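Zosow Adult Learning - Everyday Kitchen Skills
Handout 4: Laying out a worktop
Tutor: Leidy Grajales
Room 19
Updated Oct 18, 2019

Before you read on

Bring your floor sketch from last time, even if it's a scribble on the back of an envelope. If you missed the session on cupboards you can still follow this one. The only term you need from it is "reach", meaning the area you can get to with your elbows loosely bent and your feet still.

Today we stay on the flat surface itself. I love this topic! Cupboards and drawers get all the attention (and most of the money), but the worktop is where you really live while you cook, and you can change it tonight with what you already own.

1. Three words for the session

Ground. The clear surface you work on. If there's something standing on it, it has stopped being ground for the moment.

Station. A group of things that belong to one job: a board, a knife and the thing you're cutting, or a kettle, mugs and the tea.

Lodger. Anything on the surface that has nothing to do with the job. Phones, keys, post, yesterday's receipt. Lodgers aren't bad, they just need to be noticed.

Most of the confusion people describe to me at the start of the course ("I never have any room") comes from stations and lodgers being mixed together. You clear a space for the board, the board goes down, and then the onions have to go on top of the gas bill.

2. Dividing the surface

Start by thinking of your worktop as squares. You can do it in your head, but tape is much more fun and I'd urge everybody to try it once at home. Use a low-tack tape in a colour that shows up well against the surface, and test a corner first if you have a varnished top.

The squares don't need to be perfect. What matters is that a plate, a board or a tray gives you a feeling for how much of the surface it uses. A dinner plate looks modest in the cupboard and surprisingly greedy on a small table. Once there are lines you notice straight away when something is straddling two squares, and you start asking whether it has to.

For the Leite plan (the galley kitchen on your second sheet) the working bay is 695 mm wide. Draw it to scale on the squared paper before you put anything in it. Mark the sink side and the hob side. If you're left-handed, say so on the sketch, as it changes nearly everything about where the board should go.

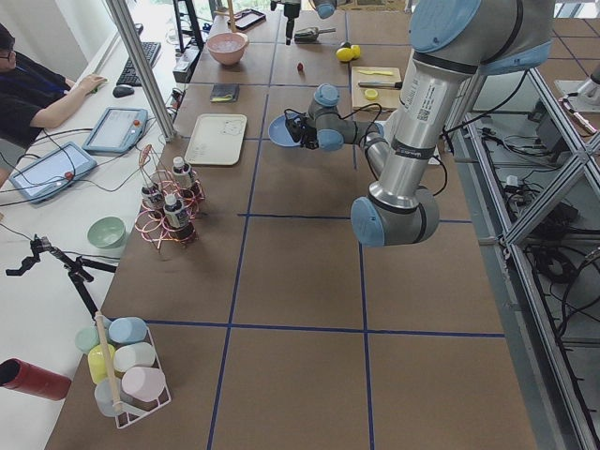
Stations work best when the ingredient is within a hand's width of the tool that will deal with it. You shouldn't be crossing the worktop with something wet or dripping if a small shuffle would save the trip. The two lemons lying just behind the cutting board are a lovely case of it - there's the black-handled knife on the board, a round slice of lemon, and the whole fruit right there for the next cut. Compare that with the pink bowl, which is away towards the other side at the back. Would you bring it nearer? It depends completely on what you're making. If the lemon is going into the bowl, yes, bring it over so that you can scrape straight in. If the bowl is for later, leave it at the back and enjoy the space in front.

Have a look for lodgers too. I'd put the small black pouch or wallet in that group, and the flat black device near the far edge as well, unless your recipe is on it. In the discussion we'll argue about devices properly, because half the class will want one beside them and the other half will be horrified!

3. Back row, middle row, front row

Once the squares make sense, think in rows from the far edge towards you.

Back row: things that stand still while you work. Salt, the fruit you haven't got to yet, a jar of utensils. Keep tall things here if you can see over them.

Middle row: things you'll want in the next few minutes. Bowls for scraps, a tray, whatever has just come out of the fridge.

Front row: ground. Leave it clear until you need it, and clear it again when you've finished with it.

I used to teach only two rows, but people kept filling the front one. Having a middle row seems to give things somewhere to wait. A few of you in the February group put the chopping board in the middle row and found yourselves leaning, so do try your layout standing up before you decide you're happy. Mime the chopping. Yes, you'll look silly, and it works very well.

Watch the corners. Corners collect lodgers quicker than anywhere else, and on an L-shaped top the inside corner is too far away for most people to use as ground. Give it to something you lift out once a day.

4. Trays, racks and other gatherers

A gatherer is anything that lets you move several things as if they were one thing. I'm enormously fond of them and will try not to go on.

Trays gather sideways. You can put oil, vinegar and pepper on one, then lift the lot when you wipe down. A rim keeps bottles from wandering off the side and catches the drip that runs down the outside of the oil. Rounded corners are easier to wipe than square ones. When a tray is empty, though, it still takes up its whole footprint, so an empty tray on a small surface should have a job coming very soon or be stood on its edge against the wall.

Racks gather upwards or at an angle. Bottles are tall and easily knocked, and a rack gives them a shared base. Wire ones let you see what you've got left. They can be awkward to clean between the coils (an old toothbrush, warm water, a bit of patience), and light ones can tip if you take all the bottles from one side. Try yours empty, half full and full.

Boards are gatherers as well, although we don't usually think of them that way. Whatever you've cut can travel on the board to the pan. Please turn the knife so the blade faces away from you before you lift it, or better still, put the knife down somewhere safe first.

Sponges are the awkward member of the family. They belong to washing up and wiping, so they want to live near the sink, yet you need one close while you cook. Give the sponge a fixed place at the side of the middle row and put it back there every time. Wring it out first. 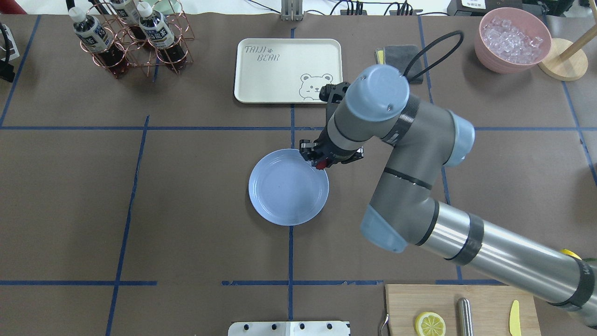

Fig. 2. Round light-blue plate, empty, with the TAIJI BEAR tray behind it and a sponge pad just to the right of the tray.

5. Working with Fig. 2

Take the plate as your starting point. It's the thing being served on, or about to be, so everything else on your sketch should be placed in relation to it. Talk through these with the person next to you and make notes on the squared paper.

Where would the food come from, left or right? Draw an arrow. If your arrow passes over the tray, would you move the tray or the plate?

The bottle rack is over on the upper left. Suppose you wanted to pour from each bottle in turn. Would you bring the rack forward or lift the bottles out one by one? Think about where the caps would go.

The sponge pad sits close to the tray. Is that handy, or a bit too near to where you might put food? I have a strong opinion and will keep it to myself until we've heard yours.

Finally, lay out the same items for someone sitting down to work. Their reach is shorter and they see over less, so the tall things may have to go out to the sides. Plenty of people cook sitting down, and the rows above need to be rethought for them. It's a brilliant exercise for everyone else as well.

6. Practical, 30 minutes

Work in pairs. Each pair needs a table, a roll of tape, a board, a plate, a tray, two pieces of fruit and one lodger of your own choosing (keys are fine, phones if you dare).

Tape your squares. Be quick, wonky is all right.

Set out a station for slicing fruit and serving it on the plate. One person works, the other watches and keeps quiet. The watcher puts a pencil dot on the sketch every time a hand goes outside reach.

Swap over and change one thing only. If you move three things at once you won't know which of them helped.

When both of you have had a turn, compare the dots and copy the better layout on to a clean sheet. Write on it who it was for, and which hand they use. Then wash the boards and knives, peel the tape slowly and wipe along where it was.

Knives stay flat on the board whenever you aren't cutting with them. If you need to pass one to your partner, put it down and let them pick it up.

7. At home before next time

Choose one stretch of worktop. It can be tiny - a student with a caravan did the loveliest sketch I've ever had handed in. Draw it as it is today without tidying first, and label every item G (gatherer), S (part of a station) or L (lodger). Rearrange it using rows and cook one ordinary meal. Draw it again afterwards, mess and all.

Bring both drawings. Don't make them pretty for me, the honest ones are far more useful and much more interesting to talk about.

If you want something extra, repeat it for a different kind of job, such as making packed lunches or wrapping a parcel. Parcels are great for this: scissors and tape are a station, and the scissors always end up underneath the paper.

8. Reading and materials

Sheet 2, Leite plan, galley kitchen.
Sheet 3, Priltum plan, one-room flat with a folding table. We'll use it properly in the next session, but have a look at where the door opens.
Squared paper is on the shelf by the door. Take as much as you need.
Spare handouts are at the Zakmont front desk, in the green folder marked Kitchen Skills.

Next session: small tables, folding tables, and cooking for guests when there's only one surface for everything. Bring a tea towel.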